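Small Offices, Long Cable Runs: A Conversation With a Network Contractor

Published Oct 9, 2025

Most small businesses inherit their network cabling. It was in the walls when they signed the lease, and it stays there until a phone system upgrade or a new set of access points exposes the faults. The head of installation at Kelletti, a contractor that handles structured cabling for offices, clinics and light industrial buildings in and near Beltham, has spent most of a career reopening those walls. The interview took place at the company's workshop and has been edited for length.

The first topic was survey work. Kelletti will not quote on a job until it has walked the building, and the survey is billed separately.

"A floor plan tells you where the desks are," the installation head said. "It does not tell you that the ceiling above the conference room is a fire barrier, or that the previous tenant ran data cable in the same tray as the power feeds. Both of those change the price."

The surveys turn up the same problems repeatedly. Cable is spliced above ceiling tiles with inline couplers. Labels at the wall plate do not match labels at the panel. Bundles are tied so tightly with plastic ties that the jacket has deformed. The last of these is often dismissed as cosmetic, a view the installation head does not share.

"The pairs inside are twisted at set rates. If you crush the jacket you change the spacing, and the return loss goes up at that point. It may still link. It may link at a lower speed and the customer will spend a year blaming the switch."
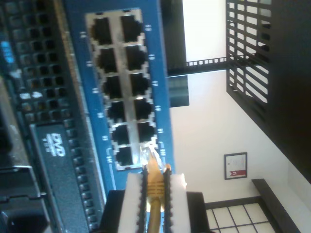
A modular plug and its strain-relief boot. Damaged plugs are a frequent cause of intermittent links.

On terminations, Kelletti's policy is strict. Permanent cable ends at a jack or a panel, and plugs are used only on patch cords. The cords are bought ready-made and tested in batches. Technicians carry crimp tools but are expected to explain in the job notes why one was used.

"Permanent cable is solid conductor. It does not like to be flexed, and most plugs on the shelf are made for stranded. People put a stranded plug on a solid cable, it tests fine that afternoon, and then someone moves the desk."

Boots are a smaller matter, though the company has a preference there as well. A boot keeps the cord from bending sharply where it enters the plug, and some designs also protect the latch. The drawback is access. In a full panel, a bulky boot can make the latch hard to reach with a finger, and technicians then pull on the cord instead.

The conversation moved to records. Kelletti delivers a test report for each permanent link, a marked floor plan and a port schedule. The schedule lists panel, port, room and outlet, with one line per link. For a recent job at Prendergast, a document storage firm with two floors and a warehouse, that file ran to 1,000 lines.

"They asked for it on paper. We printed it and put it in the cabinet door – and I have to say it has been used more than the electronic copy."

Labeling follows the schedule. Each cable is marked at both ends before it is pulled, then again after termination, using machine-printed wrap labels. Color is used sparingly. The installation head considers elaborate color schemes a liability in small sites, where the replacement cord is whatever color happens to be in the drawer.

"If the color means something, it has to mean it every time. After two years it never does. Read the label."
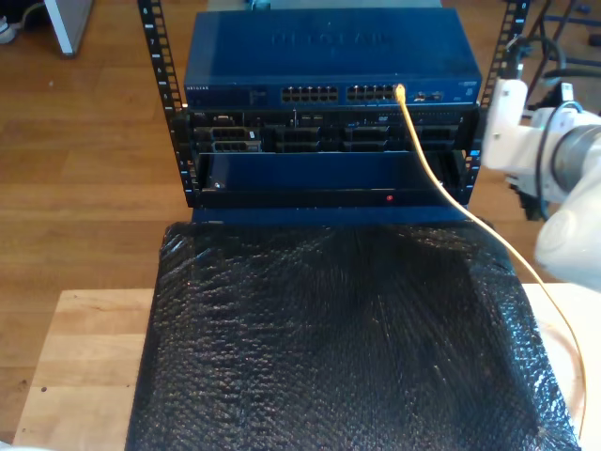 An open-frame rack with numbered mounting positions and a NETGEAR switch at the top.

Rack selection came next. For rooms that can be locked, the company favors open frames over enclosed cabinets. Airflow is better, both sides can be reached and the cost is lower. Square-hole rails take cage nuts, which can be replaced individually if a thread strips. Printed position numbers save time when work is being directed over the phone.

Enclosed cabinets are specified where the equipment shares space with staff or stock. At Prendergast the warehouse cabinet is also filtered, and the filters are changed every October.

Kelletti asks customers to leave 20 percent of panel ports unused at handover. Few object at the time. The more common argument concerns slack. The company leaves a service loop in the ceiling near the rack, and customers reviewing the bill sometimes ask why they have paid for cable that goes nowhere.

"It goes somewhere the day they move the rack. We had a site move one 7 feet to make room for a copier. With the loop, that was a morning. Without it, you are pulling every run again."

The company is now evaluating Ondix, a record-keeping package that ties test results to the port schedule. The trial covers 2,000 links across several customers. Import has gone smoothly. Export has been less satisfactory, and the installation head does not intend to adopt a system that cannot return its data in a plain table.

"The cable will be in the wall longer than the software is on sale," the installation head said. A decision is expected once the vendor delivers a revised export function.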